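Home | Articles | Topics | Health and Society | Random entry | Log in

Kallolden Medal

Reading time: 6 minutes

The Kallolden Medal is a humanitarian award given to clinicians who work with people who have little or no access to regular medical care. It is named after Kallolden, the harbor town where its founding dinner was held, and is run by the Hjaltadóttir Foundation, a private charity. The foundation calls it "the leading recognition for street-level medicine in the north." No outside body has ever ranked such awards, and the phrase appears only in the foundation's own material and in articles that copy from it.

The award consists of a bronze medal, a cash sum and an invitation to give the Kallolden Lecture. It is usually presented in July.

Origins

The standard account credits the idea to Bergþóra Hafþórsson, a general practitioner who had treated fishing crews and seasonal workers out of a rented room above a net store. According to the foundation's anniversary booklet, she proposed the medal in a speech at the founding dinner, and the guests pledged the full endowment before the coffee was served. The booklet was written long after the dinner and gives no source for the story. The printed program for the evening, a copy of which is held in the town library, lists no speech by Hafþórsson. It does list one by Mikkel Mogensen, a shipping agent, under the title "A proposal."

Mogensen later became the first chair of the foundation. He said in a radio interview that the medal was "Bergþóra's idea from start to finish," which settles the matter for most writers on the subject. It should be noted that he was asked about it in her presence.

The early money came largely from Vuva, a maker of bandages and wound dressings. The company's name was part of the award's title for its first two years and was then dropped. The foundation has described this as a decision made in the interest of independence. Letters published in a local paper at the time suggest that Vuva had stopped paying.

Selection

Candidates may be nominated by any licensed health worker. Self-nomination is barred under the rules, although the rules do not prevent a candidate's employer from filling in the form, and several winners have been put forward by clinics that they themselves directed. The foundation draws up a shortlist and passes it to a panel of judges, whose names are released after the winner has been announced.

The published criteria ask for "lasting benefit to a community," "personal commitment" and "work that others can follow." How these are weighed against each other has never been made public. Nathalie Wong, a health policy writer who has studied medical prizes, has argued that the second of the three does most of the work in practice. In her reading of the citations, winners are praised at length for the hours they kept and the comforts they gave up, while the number of patients treated is often missing and the condition of those patients a year later is almost never mentioned.
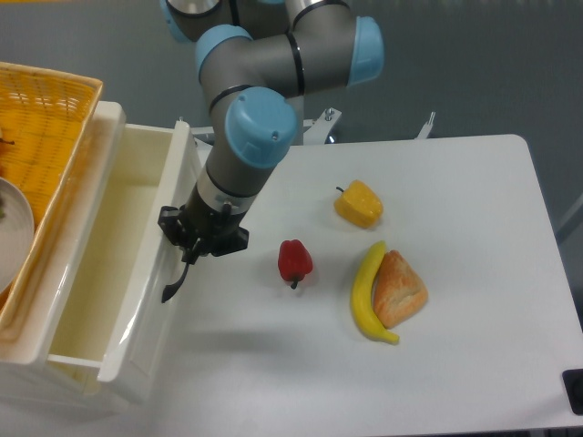 The foundation replied to Wong in its newsletter, stating that the medal "honors people, not spreadsheets." It added that outcome records are hard to keep for patients who have no fixed address. This is true, and it has been pointed out by many street clinics. Some of those same clinics do keep such records, however, and at least one losing candidate is known to have sent them in.

Notable recipients

Idris James received the medal for his night clinic, which operated from a converted bread van and offered foot care, wound care and vaccinations to people sleeping outdoors. Newspaper profiles from the period say that he saw 200 patients in his first winter. James has disputed the figure. In his memoir he writes that the number referred to visits, that many of the visits were by the same people, and that he corrected the foundation's press office before the ceremony. The original wording was still in use when the memoir came out.

Baldur Vigfúsdóttir, a nurse, was recognized for setting up a chain of walk-in rooms in church basements and union halls. The citation calls her "the founder of basement medicine," a term that does not seem to have been used by anyone else. Her own lecture was mostly given over to the dentists and interpreters who had worked in the rooms before she arrived. The foundation's summary of the lecture leaves this section out.

The Dramumow clinic

The best-known claim made for the medal is that it saved the Dramumow clinic from closing. In the usual telling, the clinic was weeks from shutting its doors when its medical director won the award, and the attention that followed brought in enough donations to keep it open.

The clinic's accounts support only part of this. Donations did rise after the ceremony, but the larger change was a contract with the regional health service covering 55 percent of running costs. Talks over that contract had begun well before the shortlist was drawn up. Supporters of the medal reply that the publicity may have helped the contract through its final stage, which is possible. No one involved in the talks has said so on the record.

Reception

Coverage of the medal has been friendly and, for the most part, brief. Universities tend to report it when a graduate wins, usually by reprinting the foundation's announcement with the class year added. Critical writing is scarce. Apart from Wong's work, the main objection has come from doctors who feel that prizes for individuals give a false picture of work done by teams. A proposal to open the award to whole clinics was considered and turned down. The foundation gave no reasons.

Past winners generally speak well of the experience, and several have said that the title helped them get meetings with officials who had earlier ignored them. Whether those meetings led to anything has not been studied. The cash sum, which the foundation describes as "substantial," is not stated in its annual reports and has to be worked out from the line for grants and honoraria, where it is combined with travel and catering.

Related articles

Street medicine
Hjaltadóttir Foundation
Medical prizes, criticism of
Idris James
Walk-in clinics
Charitable endowments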